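Conside Robotics Notes
@conside_notes
27 January 2021

1/ A thread on grippers. For two weeks I compare two sets of fingers on our two-arm setup, and several people asked me to write down what I found. I am not a native speaker, so please forgive the long sentences.

2/ The question is simple. We have the standard parallel grippers that came with the arms, with hard flat fingers. And we have a soft set from Restetti, with rubber tips that bend a little. Which one should stay on for the handover tests?

3/ Handover means: one arm picks up an object, brings it to the middle, the other arm takes it, and then it goes in the second basket. It sounds easy. For a person it is easy.

4/ I chose objects that are annoying in different ways. A foam cube, because it squeezes. A toy carrot with ridges. A small jar that rolls. A toy croissant, which has no flat side anywhere. A little panda. And a roll of packing tape.

5/ The tape roll is my favorite. It is smooth, it is round, and it has a hole in the middle, so the planner has more than one way to hold it. You can pinch the wall of the ring, or you can take the whole roll from the outside.

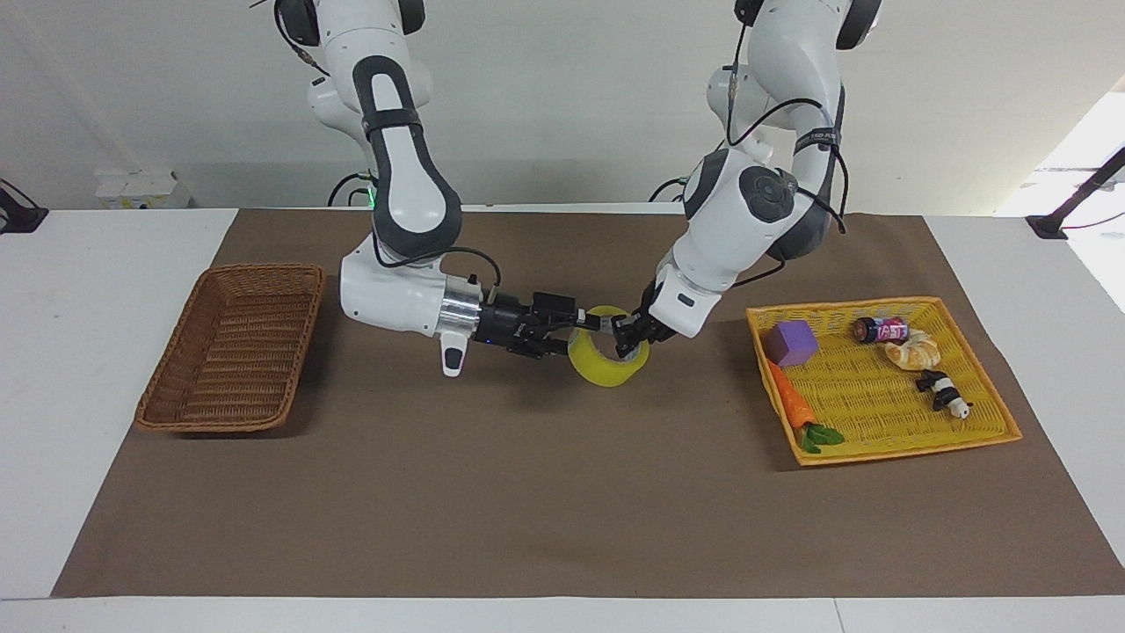
Both grippers on the tape roll during a handover test.

6/ The moment when both grippers hold the same object is the one I care about most. If the two arms do not agree on where the object is, they pull against each other. With hard fingers even 2 mm of error goes directly into the wrist. You see it at once in the force plot.

7/ With the soft tips the same error is mostly eaten by the rubber. The plot looks much nicer. I was ready to declare a winner on the first day, and I am glad I waited.

8/ The numbers. I ran 900 handovers with each set, same objects, same order, same speed. With the hard fingers, 496 of them finished without any correction from the controller. With the soft ones it was more, but the failures were of a worse kind.

9/ What I mean by worse: when hard fingers fail, they usually fail at the pick. The object stays on the mat and you try again. When soft fingers fail, they fail in the air, when the first arm opens and the object turns in the second gripper. Then it falls.

10/ The jar was the worst for the soft set. The label is slippery and the rubber lets it rotate slowly. The carrot was no problem for either one. The foam cube I could have left out, everything can hold a foam cube.

11/ Oisín Keogh asked me if more grip force would help. I tried it. It helps with the jar, but then the croissant gets deformed, and the arm that receives it finds a different shape from the one it planned for.

12/ A word about the controller. I used the Follow mode, where the second arm gives way a little until the first one has let go. In October I still ran both arms with stiff position control, and I do not recommend it - I broke one fingertip and lost a full afternoon.

13/ Also, please check your release delay. Mine was too short for the soft tips. Rubber needs a moment before it really lets go of the object. After I made the delay longer, the tape roll stopped jumping.

14/ So for now the hard fingers stay on, with a thin layer of grip tape on the inside. It is not beautiful, but I know how it fails, and I can write a retry for that.

15/ Next I would like to test the Rivadeneira fingers, which have a small groove for round things. If somebody has used them on a two-arm cell, please write to me, I have questions about the mounting plate.

16/ I will share the force plots when I have cleaned the axis labels. Right now half of them are in my own language and the other half have no units.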